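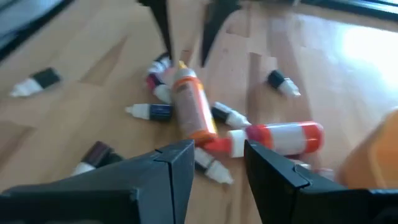
Die Grundstückseigentümerin Zindix merkt an, der Bericht zum Vorjahr habe die Messstelle im Hof nicht erfasst, und bittet um Nachtrag.

Prüfliste Altlastenstandort Jarnasow, Flurstück 2609
Begehung im Januar, Prüfstelle: Ingenieurbüro Ristell

1. Grundwassermessstellen
Verschlusskappen vorhanden und abschließbar: ja
Beschriftung lesbar: teilweise
Bemerkung: Messstelle 27 ist nachgetragen. Die Kappe sitzt schief - Austausch bis zur nächsten Probenahme.

2. Oberflächenabdichtung
Risse oder Setzungen: keine
Bemerkung: Bewuchs am Nordrand ist zu entfernen.

3. Lagerung von Aushub
Mieten abgedeckt: ja
Haufwerke getrennt nach Einbauklasse: nein
Bemerkung: Die Firma Phan hat die Trennung binnen 30 Tagen nachzuweisen.

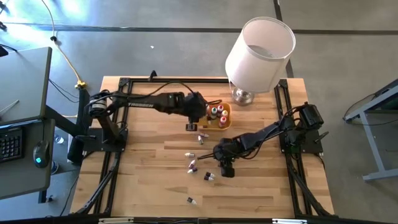
4. Bodenluftabsaugung
Betriebsstunden seit letztem Filterwechsel: 4000
Unterdruck im Sollbereich: ja
Bemerkung: Wechsel der Aktivkohle fällig. Der Entsorgungsnachweis ist beizufügen.

5. Arbeitsschutz
Schwarz-Weiß-Bereich gekennzeichnet: ja
Betriebsanweisung ausgehängt: veraltete Fassung
Bemerkung: Aushang ersetzen, Unterweisung wiederholen.

Ergebnis: Weiterbetrieb mit Auflagen zu den Nummern 1 bis 5.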